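From: Vasanthi Majumder
To: Wolness Cat Care list
Subject: Re: Changing over to a new dry food — how slowly?

Sewwandi Roy wrote:
> Hello all. I have taken on a second cat from the Praltton shelter, a
> neutered tom, and he came with half a tub of the shelter's biscuits. My
> own cat eats something else and I would like them both on the same food
> by January. The shelter said "a week or so". My sister says do it
> overnight and let him get hungry. He has had a loose stomach once
> already and I don't want to set it off again. What do people here do?
> Also, is it cheaper to buy one big bag, or does it go stale before two
> cats can finish it?

Hello Sewwandi,

I wouldn't do it overnight with a cat that has already had a bad stomach. A week is fine for most, but I would take ten days with him, as he has had a change of house as well. My order of doing things is below.

1. Leave him on the shelter biscuits alone until his litter tray has been normal for several days. If you run out, ring Praltton and ask what brand it is. They are used to being asked.

2. Read the back of the new bag before you start. Plenty of them print a changeover chart, and the steps vary from one maker to the next. The one below has 50%, 75% and 100% in pink circles, in among the small print.

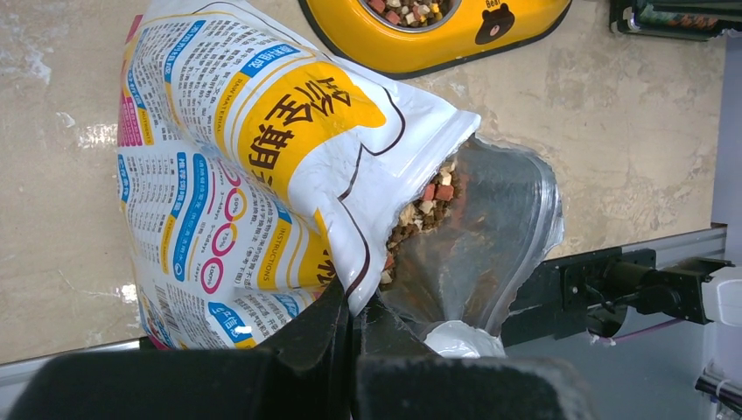 3. Start lower than any chart if he is touchy. I begin with a spoonful of the new in a bowl of the old and stay there for two days.

4. Weigh the food. Scoops are hopeless, as one brand's biscuit is twice the size of another's. My old tom was on 55 grams a day and I was giving him far more than that by scoop before I bought scales.

5. Feed them in separate rooms while this goes on, or your first cat will clear both bowls and you won't know who ate what.

6. If his stomach goes off, step back to the last mixture that suited him and hold it there. If it lasts more than a day or two, or he stops eating, ring the vet. Don't wait on a cat that isn't eating. 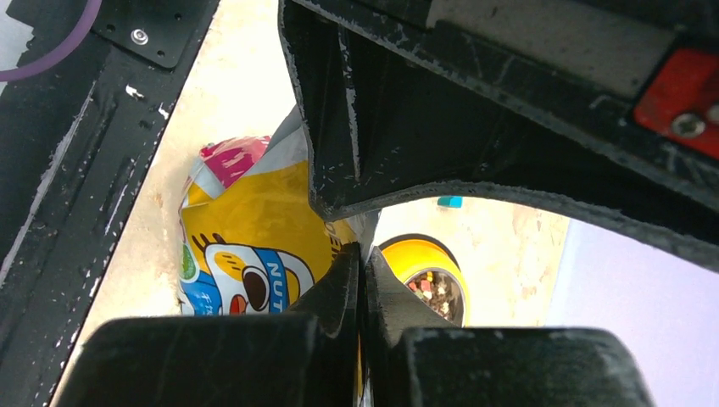
7. Write it down. I keep a sheet on the fridge with the date, the mixture and the state of the tray. Dull, but the vet at Drarance was glad of it last time.

On the big bag: I would not buy one until you know he will eat it. After that it depends how you keep it. I fold the top down, clip it, and stand the whole bag inside a lidded bin, so the batch number stays with the food. Once it smells of old oil they go off it, and quite right too.

There was a long thread on storage a while back, message 309 in the archive, with some disagreement over plastic tubs. Worth reading if you have the patience.

I have a spare set of kitchen scales you can borrow. I'm usually at the Caldeira hall for the coffee morning and can bring them along if you let me know.

Vasanthi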